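Print this page | E-mail this page

Ticket: geometry set won't go back in its tray
Opened by: Orla Mac Giolla
Date: 6/16/00

OK so this is a silly one, but I've been at it for 40 minutes and I'm asking for help! I got the Clusholm drawing set for my nephew - ruler, set squares, protractor - and I want all of it to live in the yellow tray. Every time I load it up, something rides high and slides out as soon as I pick the tray up.

What I've tried so far: ruler first (everything on top of it rocks), protractor first (better, but then the ruler sticks up), and just dumping the lot in and shaking it, which went about as well as you'd think. I also wiped out the tray in case there was grit in the corners. No change.
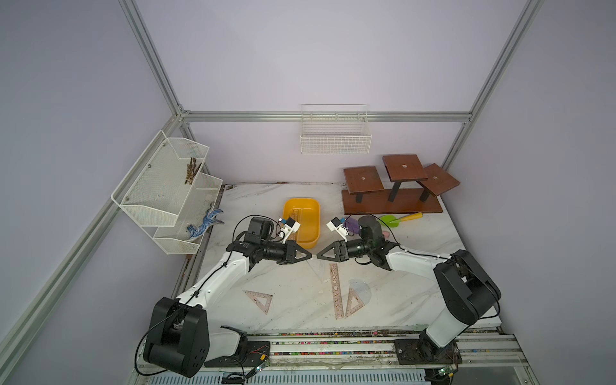
Tray and pieces on the table before try no. 4

Reply from Hoi-yan Chuang:
Hi Orla! Try the brownish set squares first, flat, with the long sides facing each other. Protractor goes on those, and the ruler last along one side. Mind the clear triangle too, I lose mine on a pale table all the time.

Update from Orla:
Much better!! Two set squares down first and they stay put. The ruler still lifts a bit at one end, so I've got it leaning corner to corner for now - not pretty, but I carried the tray to the kitchen and back and only the protractor moved. Going to try the clear triangle at the very bottom tonight. Leaving this open till then.

Status: open

Print this page | E-mail this page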